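Senico Two-Drawer Desk Organiser: a long review of a small thing

Posted Friday, April 2, 2021

I bought the Senico in February, at the point in the winter when a person starts to believe that his problems are caused by pens. It cost £42 from Saludo, who sell office bits online and send you an email about every one of them. Mine came two days late in a box that could have held a microwave.

What you get is a low wooden unit with two drawers, a slotted section on top for post, and a shallow tray at the front that the leaflet calls the "daily zone". The leaflet has 12 pages, four of them in English, and one of those is about not standing on it.

Assembly

There isn't supposed to be any. The drawers come in place, held shut with blue tape, and the tape takes a bit of the finish with it when you peel it off. Warm it with a hairdryer first. I found this out on the second drawer, so I have one good drawer and one that looks as if it has been licked by a cat.

The feet are four felt pads you stick on yourself. Three stuck.

In use

I'll be fair, because I was ready to hate it. The drawers run well. They don't rattle, they don't tip forward when you pull them right out, and the lower one is deep enough for a stapler standing up, which my old Naltance never managed in six years of trying. The post slots are the right width for bills and slightly too narrow for birthday cards, so the thing fills with bad news and the good news has to live on the windowsill.

The daily zone is less of a success. It is meant for keys, glasses and whatever you were holding when you sat down. It will take keys or glasses. I've tried putting the glasses in upside down. I've tried smaller keys.
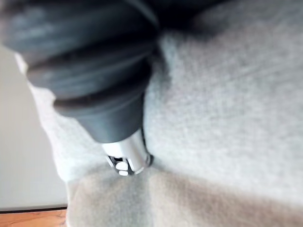

The other complaint is the smell. It arrived smelling of new shed, and after a fortnight with both drawers open it smelt of a shed somebody had cleaned. That has mostly gone now, though the envelopes in the bottom drawer still carry a hint of it and I suspect the council tax people have noticed.

Compared with the Wurkent

The obvious rival is the Wurkent, at £60, which has three drawers and a lid. I used one at a previous job and it was sturdier, but the lid only opened if there was nothing on top of it, and there is always something on top of it. I wouldn't pay the extra.

Returns

Saludo offered me a new drawer front for the damaged one. It turned up in the wrong colour and is now a very good ruler.

Marks: seven out of ten, or eight if you wear contact lenses.

Update: the fourth foot has stuck. One of the other three has come off.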